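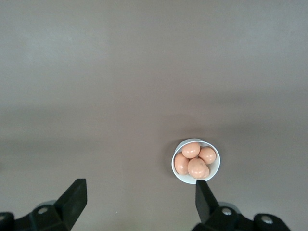
The owner of the soup counter on Rainer Street in Illville opens the door at 5 in the morning and starts with the onions. She has run the place for nine years, the last four of them alone in the kitchen. She agreed to talk on the condition that her name stay out of it. Everyone in town knows who she is, she said, and she doesn't need people from out of town calling about recipes.

We sat near the back window in September, after the lunch rush.

She grew up in Rarkton, two towns over, where her parents both worked shifts and supper was whatever could sit on the stove until somebody came home. "That was soup, most of the year," she said. "Split pea, barley, chicken if there was a chicken. I didn't think of it as cooking. It was a pot and you added to it."

She worked in an insurance office until her late thirties. When the office moved, she took the severance and rented the counter, which had been a shoe repair shop. The rent was low and the plumbing was bad. For the first winter she served one soup a day and bread she bought from the grocery store.

"People would come in and ask what else there was," she said. "I'd tell them there was more soup."

Now there are two soups a day. One is always without meat. The other depends on what she can get. She writes them on a card in the window before she unlocks the door, and when a pot is finished she turns the card around.

I asked whether she had thought about adding a third.

"I tried it for a month. I threw out more that month than in the whole year before. With two, I know how much to make. With three, people stand there deciding and the line goes out the door."

Lunch is served in one size. Customers have asked for a large since the beginning, and she has always said no. They can buy a second bowl, and some do. She charges a dollar less for it.

"A big bowl of soup goes cold before you get to the bottom," she said. "You eat the first half and you enjoy it, and then you're just finishing. If you have a small one and you want more, you get up and I give you more, and it's hot again. My mother did it that way. I never saw a big bowl until I went to a restaurant."

She has opinions about stock, most of them about time. She does not think a stock needs to go all day. Chicken gets three hours, vegetables get forty-five minutes, and she takes beef bones off after six. She salts late. She used to skim everything and has mostly stopped, except for the beef.

"I read all the books when I opened. They all want you to stand over it. I have a register to run."

The onions are the part she won't hurry. She cooks them in butter on low heat for most of an hour, with a lid on for the first half. She says this accounts for nearly all of what people like about her soup, whatever they think it is. A regular once told her he could taste the sherry in the mushroom barley. There has never been any sherry in it.

The town itself has changed some. Illville had 2,863 residents at the last sign change on the county road, and the sign hasn't been changed in a while. The Lellel plant, which made gaskets and hose fittings, cut its second shift three years ago. A good part of her early lunch business came from there. Men would come in still wearing their badges and eat standing up.

"I lost maybe a third of the lunches. I can tell you the month it happened by looking at the book," she said. "I thought about closing. Then the clinic opened where the bank was, and the nurses started coming, and it leveled out. They eat later, so I moved everything back an hour."

She keeps that book by hand — a green ledger, one line per day, with the weather in the left column. Rain is good for business. Snow is good up to a point. The worst days are the first warm ones in spring, when she says she might as well go home. She closes for all of July and does not apologize for it.

Money is tighter than it looks from the dining side. The boiler went out two winters ago and she paid $2,000 to get it running again, which she had been saving for a new range. She still cooks on the old one. The front left burner has to be lit with a match.

She raised her prices once after that, by fifty cents. "I put a note on the door a month ahead. One person complained, and he still comes in."

Some of the recipes have come from customers. A woman who used to teach at the grade school brought in a handwritten card for a cabbage and caraway soup, and it has been on the menu every other week since. The lentil with lemon came from a truck driver who described it to her over the counter. She made it four times before he said it was close.

Others have failed. A cold cucumber soup sold three bowls in two days. A fish chowder did well, but the smell stayed in the curtains, so she took down the curtains and then took the chowder off too.

I asked what she makes for herself at home. She thought about it for a while.

"Eggs," she said. "Toast. I'll have a baked potato. I don't want to see a pot when I get home."

She has no plans to expand. A man from Rarkton came in last year and offered to put her soup in jars, with a label and a picture of the shop. She let him talk, gave him a bowl of the split pea, and told him she'd think about it. She did, for a weekend. The jars would have needed a different recipe, with less butter, so the soup wouldn't separate on the shelf.

"So it would be some other soup with my shop on it," she said.

A girl from the high school works the register on Saturdays now, and has asked to learn the kitchen side. They have started with the onions. She burned the first two batches and got the third one right — or near enough that it went in the pot.

At half past three a man tried the door and found it locked. She got up, let him in, and told him there was only the barley left. He said barley was fine. She turned the burner back on and told him it would be a few minutes.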